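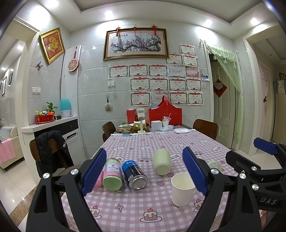 Dining table with a pink-and-white checked tablecloth.

Yimyam: a household meal diary dataset

Yimyam is a set of written meal diaries kept by people at home. Each record is one meal, with what was eaten, who cooked it, how long it took and what was left over. It was put together for work on home cooking, shopping habits and food waste. The records are text and numbers only.

Current version: 1.2
Maintainers: Samran Srithong (data), Ismael Seixas (code and documentation)
Licence: see LICENCE.txt in the top folder

Contents

3,632 meal records from 90 households
17 columns per record
One file per household, plus a merged file

Folder layout

data/merged.csv has all records in one table
data/households/ has one CSV per household, named by household code
data/codes.csv lists the food group codes
scripts/ has the cleaning and checking scripts
docs/diary_form.pdf is the blank form as given to households

How the diaries were kept

Each household filled in the form on paper or typed straight into Livness, our entry tool. Paper forms were typed up later by one person and checked by a second. Households could start on any day of the week. They were asked to write the entry within an hour of finishing the meal, but many did it at the end of the day, and the column entry_delay shows this where it was reported.

Snacks are included only if the household thought of them as a meal. This was left to them. A bowl of cereal at 11 p.m. is in the data for some households and missing for others, so please don't use Yimyam to estimate total food intake.

Main columns

household: code, letter plus two digits
meal_date_offset: days since the household's first entry
meal_type: breakfast, lunch, dinner, other
start_time: local time, 24-hour clock
people: number eating
cook: role in the household (adult, child, guest, none)
prep_minutes: time spent preparing, as reported
dish_text: free text, as written
food_groups: codes from codes.csv, separated by semicolons
bought_ready: yes, no, partly
leftover: none, little, some, most
leftover_plan: free text, often blank

The other five columns are entry_delay, entry_mode, language, notes and check_flag. They are explained in the header of codes.csv.

Missing values

A blank cell means the question was skipped. The word "none" is a real answer and should be kept apart from a blank. Version 1.0 mixed these up in the leftover column. If you have results from that version, run them again.

Cleaning

We corrected obvious slips in start_time, such as a dinner at 07:30 where the notes said evening. We didn't correct spelling in dish_text. Names of people and streets were replaced with [name] and [place]. Shop names were left in.

Prep times are rounded by the people who wrote them. Most end in a zero or a five. Treat them as bands.

Food group coding

Codes were given with Horo, a small lookup script that matches words in dish_text to a list. Anything it couldn't match was coded by hand. Mixed dishes get several codes in no set order. Soups and stews are the weakest area: two coders often disagreed on whether to list every vegetable or just the main one. Records where they disagreed have check_flag set to 1.

Known problems

Household C07 stopped after three days and started again in February, so its offsets have a long gap.
Two households shared a kitchen and sometimes recorded the same dinner. These are not merged.
Sunday lunches are often entered as dinner. The meal_type column keeps what the household wrote.
Guests are counted in people but their age is not recorded.
Older entries from D12 use portions where prep_minutes should be. They have been blanked.

Who is in it

Households joined through notices in libraries and by word of mouth. They are not a fair sample of any country or town. Larger families and people who like to cook are probably over-represented. People living alone are few. We hold no income data.

Consent and removal

One adult in each household signed for all its members, and children over 12 were asked separately. A household can leave at any time. When that happens its file is removed from the next version and its code is not used again. Please delete old copies once a new version is out.

Running the checks

Install Python 3 and the packages listed in requirements.txt, then run:

python scripts/check.py data/merged.csv

The script prints one line per problem and stops with an error if a household code is unknown. Warnings about blank leftover_plan cells can be ignored.

Loading into Plitari

Plitari users can import merged.csv directly. Set the separator to comma and the text encoding to UTF-8. Turn off automatic date detection, or food group codes such as 3-4 will be changed to dates.

Changes

1.2: D12 prep times blanked, notes column added to the merged file
1.1: leftover column fixed, form added to docs
1.0: first release

Send corrections as an issue with the household code and the row number from the household file. Row numbers in merged.csv change between versions.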